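PROJECT REPORT 2 – Gripper stall fault and the missed stop

Group: Eyerusalem Shiferaw, Abenezer Admasu
Project: Guveo (pick and place of small blocks with a two finger gripper)
Status: fault found, fix in, one thing still open

Short version

The gripper stopped reporting when it was holding nothing. Arm carried on with the cycle anyway, went to the drop point with empty fingers, opened, came back, and on the way down for the next block pushed a fingertip into the table. Nobody hurt. One bent finger linkage, one dent in the wood, one lost weekend. Most of this report is about why the software thought everything was fine, and why the stop took as long as it did.

What we were trying to do

Report 1 ended with single picks working when the block was placed by hand on a marked spot. For this part we wanted the block anywhere in the pick area, no marks, wrist camera finds it, arm lines up, fingers close, lift, drop in a bin. Target was 100 cycles in a row without a person touching anything. We had got to 26 before this.

Code is in two halves. Eyerusalem has the motion side (we call it Endale, name of the folder, it stuck). Abenezer has the gripper and camera side (Viduvau). They talk through one small status message: position of the fingers, motor current, and a flag called has_object. Remember the flag.

The fault

Sat 13 July, afternoon run. Cycle 14. Block was found, arm lined up, fingers closed, has_object went true. Lift. Block still on the table. The fingers had closed on its corner and it squirted out sideways – you can see it turn in the recorded camera frames – but the flag stayed true all the way to the drop and back.

On the way down for the next attempt the block was now half turned and closer to the robot. The camera gave a bad position for it, and the height estimate was low. Left finger tip touched the wood and kept going. Motor current on the arm joints went up, arm did not stop by itself. Eyerusalem hit the stop button. From the log it was 588 ms between first contact and the stop arriving, and some of that is the person but some of it is us, see below.

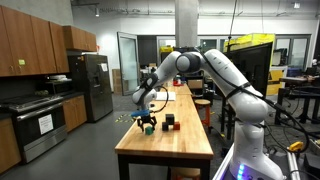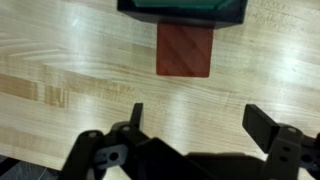
Alignment before closing is where the whole fault starts, so most of our time went there. The old code only asked for the center of the block and then closed, and did not care which way the block was turned. With the fingers open wide and the gap lined up on the red block there is plenty of room either side, and that is the easy case. A turned block in the same gap gives you one corner touching one finger first, and the corner is what slipped on us. The bin makes it worse. When a block is right up against the near wall of the bin or almost, like the red one, there is bare wood on the finger side but no room past it, so the arm can't overshoot and come back. Old code overshot every time by a little. Never noticed becuase in report 1 there was no bin.

Other thing is the shine. The top is glossy and the overhead lights leave pale patches on the wood, and the edge finder sometimes takes the edge of a patch for the edge of a block. Height estimate comes from apparent block size, so a block that looks bigger than it is makes the arm think it is higher off the table or closer, depending. We think this is where the bad height came from. Not proven. Block size in the log for that cycle is wrong but we don't have the raw frame, it was overwritten (our fault, buffer too short, fixed now).

Why the flag lied

has_object was set true when motor current passed a threshold during closing. It was only set false when the fingers opened. So it was a latch. It answered "did the fingers ever press on something" and Endale was reading it as "is something in the fingers now". Both halves were written correctly for what each of us thought the word meant. We never wrote it down.

Abenezer found it in maybe ten minutes once we printed the finger position next to the flag. Fingers fully closed, flag true. Can't both be right with a block that has any width.

Why the stop was slow

The stop button goes to the arm controller and that part is fast. But we also had a software stop on joint current, meant to catch exactly this, and it never fired. The Guveo main loop waits for a camera result before it checks anything else. When the camera is confused it takes longer to answer. So the worst moment for the arm is also the moment the check runs least often. Bad design and we should have seen it in review.

What we changed

has_object is now worked out fresh every message, from finger position AND current. No latch.
Check after lift, again before drop. If false, arm goes back to the look position and starts over.
Current check moved to its own thread, does not wait on the camera.
Hard floor on tool height, set by touching off on the table at the start of each session. Arm will not command below it whatever the camera says.
Block angle is now used, wrist turns to match before closing.
Approach slowed down for the last part of the way down.
Camera buffer longer so next time we keep the frame.

Finger linkage was replaced with a spare from Stisside, same print file.

Results after

Full 100 cycles not reached yet. Longest clean run since the fix is longer than before but we changed the lights halfway thru so we are not going to quote it against the old number. What we can say: slips still happen, every one in the log so far was caught by the check after lift, and the arm went back and looked again like it should. Touch-off floor was hit twice, both on purpose by us as a test, both stopped.

Still open

Glare. We tried moving one lamp, helped one side and hurt the other. Next is a fixed exposure on the wrist camera, then maybe a matte sheet under the pick area, though that feels like cheating since the task says bare table.

Blocks against the bin wall. Angle fix does not help if the finger has no place to go. Eyerusalem wants a push move first, to slide the block clear. Abenezer wants to skip those and log them. To be decided before report 3, also need to order another linkage before end of July.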